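The Plain Black Carton

Packaging buyers tend to treat a black carton as a white carton with more ink on it. The two behave differently from the first fold onward, and the difference shows up in the return figures.

Bhupendra Upadhyay has specified cartons for Plekau, a maker of desk lamps, through three changes of supplier. His current order is for 2,000 tall units in matte charcoal, produced at the Drendthorpe works and delivered flat. Each blank is 207 mm across the front panel. The side panels are narrower at 173 mm, so the carton has a clear front and can be shelved without a label on every face.

The finish was settled in April. Gloss film was ruled out early, as it shows every fingerprint under shop lighting. Soft-touch lamination marks less but scuffs at the corners, and a scuff on black board cannot be retouched in the warehouse. Upadhyay chose an uncoated matte surface with a light texture – cheaper per sheet, and more forgiving of handling.

Matte black is not one color in use. A face turned toward the light can pick up a faint purple cast while the adjoining face stays close to neutral. Two panels from the same sheet may look mismatched across a single vertical corner. The practical response is to check samples assembled and standing on a white table, with the corner toward the viewer.

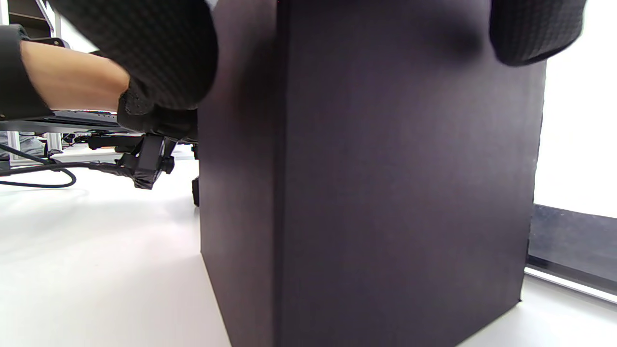 Standing Square

A tall carton magnifies small errors at the base. If one bottom flap sits proud by the thickness of the board, the lean becomes visible at the top edge. Seyoum, the contract packer used by Plekau, folds the short flaps first, presses them flat, then closes the long flaps and tapes along the seam. The carton is stood upright and checked against a set square before anything goes in.

The allowance is 3 mm of lean over the full height. Cartons outside it are opened and refolded once, and scrapped if the second attempt fails. Most failures come from creases scored too shallow, which spring back after taping.

Lifting matters as well. Pressure should go to the upper side panels near the corners, where the board is stiffest. A grip in the middle of the front panel bows the board and can leave a dull patch in the texture.

Storage is simpler. Bolleo, the distributor, keeps the flat blanks wrapped and away from windows, with the printed faces turned inward. Assembled cartons go on the shelf one high.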